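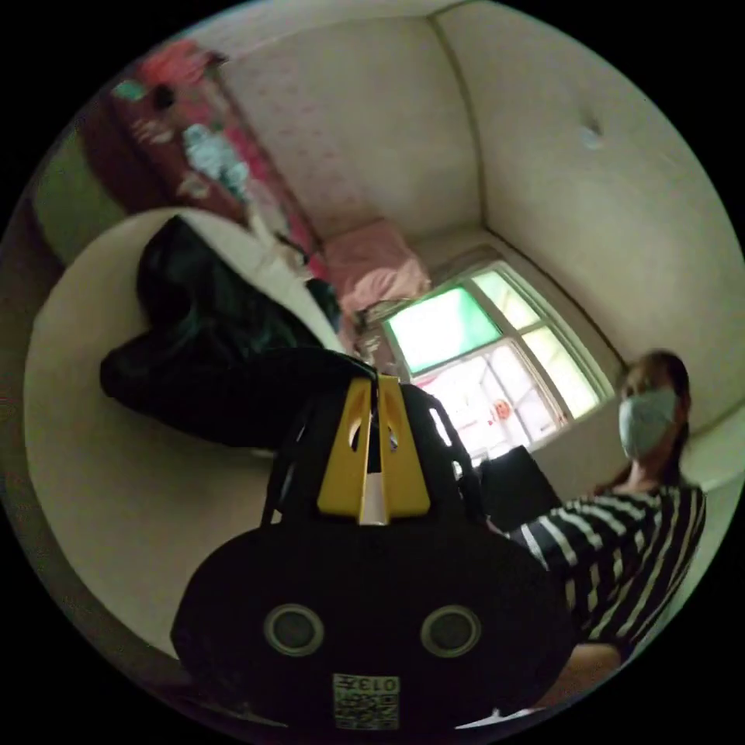 The Mullex is a hand-held gripper kit sold in pairs by Rarnance. It is intended for those who wish to record household handling tasks without purchasing a robot arm. The operator holds one unit in each hand, performs the task in the ordinary way, and submits the recordings to whatever training software is in use. This review concerns the standard kit, which I have had on loan in Belelport since January.

Installation required no tools. Each unit must be paired separately, and the instructions on this point are poor: the second page refers to a menu that the present software does not contain. Lilibeth Dalisay of the supplier's service desk answered my inquiry on a Friday and sent a corrected sheet.

I selected bedroom work for the trial. Cloth is a demanding material for any gripper, and a bed offers a wide surface at a convenient height. The yellow fingers are light and can be replaced individually.
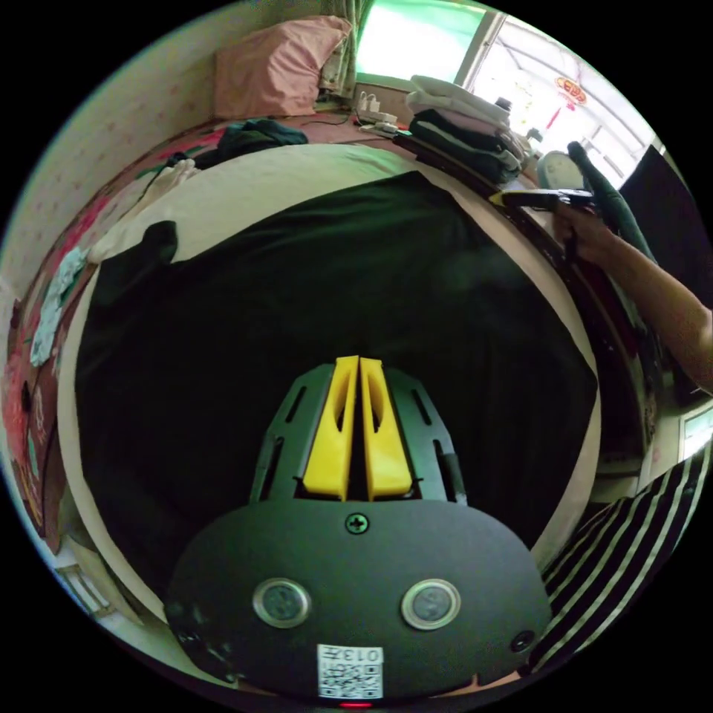
The Mullex pair in use over a bed, with black cloth spread across the cover.

The grip is comfortable for the first half hour. After that the weight of the head is felt in the wrist, and I would advise regular pauses. Thin fabric is picked up well at a fold or hem – less well from the middle of a flat sheet, where the tips tend to slide. Thick bedding presents the opposite difficulty, as the fingers do not open wide enough to take a full roll.
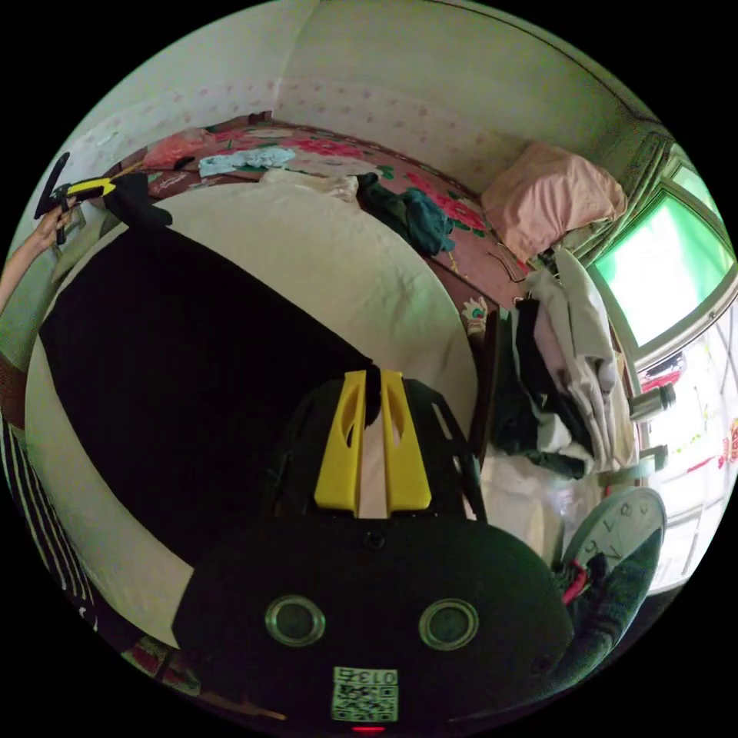
Black fabric over white bedding, during the cloth trial.

The service plan includes storage for 1,000 recordings, and the larger plan raises this to 4,000. Uploads were reliable, although slow in the evening. Cristóvão Antunes, who has used the older Hubáček kit, considers its trigger smoother, and I agree with him. The Mullex is the easier of the two to charge and to clean.

I recommend the standard kit for small projects, subject to the remarks on bedding. Replacement fingers should be ordered at the same time, as delivery of mine took about 100 hours.

Recent posts
Hubáček trigger adjustment
Notes on charging docks
Choosing a storage plan
Spare parts and delivery to Belelport

Home | Reviews | Archive | Contact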